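Cell maintenance > Grippers and wrists
Thread: Rack gripper losing its open position, bin picking cell

Cell is a single arm over a white table, picking toy bricks out of a turquoise tray. Electric gripper, rack driven fingers, Serorow controller. Since October the open position has been drifting. After a cold start the fingers open to the taught width. By the end of a run they stop 3 mm short and the near finger touches the next brick on the way down. Re-homing clears it. Fault log shows 2416 and nothing else.

Done so far: rack brushed out and regreased, finger screws checked, supply voltage logged for a full run (steady). Cable goes from the wrist down over the tray rim.

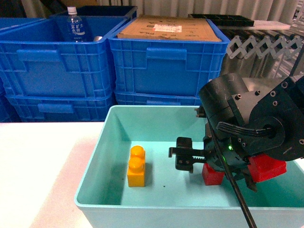 rackandpawl

Photo is with the fingers open over the two red blocks. Before I strip the wrist I would like to hear from anyone who has had 2416 on this controller. The manual gives it as "position deviation" and stops there.

---

ohmslaw_ian
2416 on ours was the encoder connector. Pull it, look for a bent pin, clean it, put it back with the clip fully home. I would also get that cable off the tray rim. Every time the wrist turns it pulls at the gland.

---

Pondstead_cells
Disagree on the connector. A bad contact gives jumps, and he has a slow drift that homing removes. I would look at the pinion grub screw first. If it slips a little under load you lose a fraction each cycle, and the encoder sits on the motor side so it never sees the loss.

Put a paint mark across the pinion and the shaft, run 1000 cycles, look at the mark.

---

ohmslaw_ian
If the encoder never sees it, why is there a position deviation in the log?

---

Pondstead_cells
The finger meets a brick early, the motor stalls short of target, the controller logs it. The fault is a result of the drift.

---

tallow
Check what grease went on the rack. We had Hämmerli grippers packed with something far too thick and they all opened short until it was cleaned out. Not the same make, but the racks are similar.

---

rackandpawl
Grease is the thin one from the maker's kit and the drift was there before I changed it. Paint mark is on. I have parked the arm clear and will run the cycles with the bin empty, so a brick can't stall the finger. If 2416 stays away and the width still drifts, that supports the grub screw.

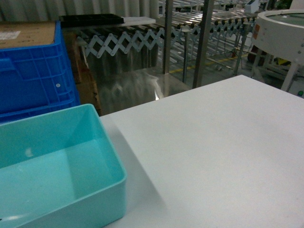 Pondstead, October

Bin stays where it is on the left of the table so the taught points remain valid. Conveyors behind are not used for this test.

Result: width drifted again, no 2416. The paint mark has split. Pinion has crept on the shaft.

---

Pondstead_cells
Take the screw right out. Degrease the thread and the flat on the shaft, medium threadlock, torque to the figure in the manual. Leave it to cure overnight before homing. If the flat has a burr, dress it with a fine stone.

---

ohmslaw_ian
Fair enough on the pinion. I still say the cable wants moving. It will be the next fault.

---

tallow
Medium threadlock softens if the housing gets hot. What does the wrist run at? Ours sat at 80 degrees by the end of a shift and the screws came loose again. We went to a new screw with a knurled point and used no threadlock at all.

---

Pondstead_cells
A knurled point chews the flat and you can't set it a second time. I would only do that on a shaft I meant to replace.

---

rackandpawl
Wrist is warm to the hand, nowhere near 80. Going with threadlock. There was a small burr on the flat, now stoned off. Cable will be clipped back along the arm when the Ruminen clips arrive. Will post the open width after the next 1000 cycles.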